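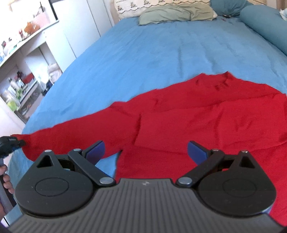

Flimness Household Manipulation Project
Progress report to Naten, reporting period ending 7 January 2019
Prepared by Zlata Symonenko, data collection; reviewed by Zanele Ngubane, project lead

1. Status

Collection for the garment task set is on schedule. The dataset now holds 1,364 accepted demonstrations, all recorded in furnished homes with the two-handed gripper kit. Remote-control recording on the Fotby arms is behind plan; see section 4.

2. Work done in the period

The main activity was folding long-sleeved tops on a bed. The operator holds one gripper in each hand. The garment is spread on the sheet, a sleeve is taken at the cuff with one gripper, and the other approaches the fabric with its jaws open. The sleeve is then brought across the torso, the second sleeve follows, and the hem is folded up toward the neckline. Each demonstration ends when both grippers are clear of the cloth.

Operators no longer tidy the room before a session. Pillows, shelf contents and items on nearby counters stay where the household left them. Bed linen is not replaced with a standard sheet. This follows the request in your last review for more varied backgrounds.

3. Data quality

Rejected demonstrations fall mostly into two groups. In the first, tracking is lost when one gripper passes under the other. In the second, the jaws close on the sheet together with the garment and both are lifted. Operators have been told to approach the cuff at a lower angle and to pause before closing. Rejections of the second type have dropped since the change. We do not yet have enough sessions to report a rate.

4. Remote control

The Levchenko control software was updated twice. Delay between the operator's hand and the arm is still up to 40 milliseconds, too long for picking up a single layer of cloth. Until it is reduced, remote sessions are limited to rigid objects.

5. Next period

We will add 4 garment types, starting with hooded tops, and train a first folding policy on the accepted data. Trials on the Fotby arms are planned for late January. No change to the budget is requested. A replacement set of finger pads has been ordered from the existing parts allowance.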